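Re: [dudham-eats] Forkance closing the Mill Street counter?
From: Riet Dekker
To: dudham-eats list

On September evening hours, a list member wrote:

> Does anyone know what is going on with Forkance? I went by for
> soup at lunch and the sign on the door says the counter closes at
> the end of September. The girl at the register said the kitchen is
> staying but she did not know about the bread. My mother has bought
> her rye there for as long as I can remember. Is it the rent again?
> Also, is Lobo still doing the fish on the same night, or did that
> move?

I can answer most of this. I did the books for Forkance until last spring and I still talk to the owners.

The counter is closing. The kitchen is not. They have been making more money from the catering side than from walk-in lunch for a while now, and the lease on the front room came up separately from the lease on the back. The landlord wanted $2,482 a month for the front alone. They looked at what the counter brought in after wages and decided to let it go. So yes, rent, but also the fact that two of the lunch people are leaving anyway, one to go back to school and one to move closer to her kids.

The bread will continue. Oltier is going to carry the rye and the seeded loaf on the shelf by their coffee grinder. Deliveries come in before 8 in the morning. They are starting with 48 loaves a day and will see how it sells. The white sandwich loaf is being dropped. I asked about the cardamom buns and got a maybe.

If you want to be sure of a rye, call Oltier the day before and they will put your name on one. They hold it until 5 and then it goes back on the shelf. Tell your mother the loaf is the same size and the same recipe, and it will be sliced only if she asks when she calls.

The soup is the part I can't help with. There was talk of selling it in quart tubs but they would need a different label and another cooler, and I don't think anyone has priced the cooler.

On Lobo: the fish did not move. They cut the seating from two to one, so it fills up sooner. They take names by phone from 3 in the afternoon. The chowder is now extra.

For those who have asked me off the list, I have been writing up the older lunch places in town for the Dudham newsletter, and Forkance is the next one. The start of it is pasted in under my name. Corrections are welcome, especially on which year they put in the second oven, as I have been given two different answers.

Riet

--
LUNCH ON MILL STREET

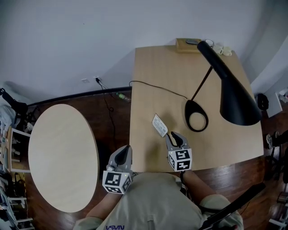 3 min read

Forkance began as a sandwich window. The kitchen behind it belonged to a butcher who had stopped cutting meat and wanted someone to use the space in the mornings. There were no stools at first and no soup. People ate standing up or took their lunch back to work.

The rye came in the second winter. It was made for one sandwich, the corned beef, and customers started asking if they could buy the bread by itself.

(The rest goes in when I have the oven date.)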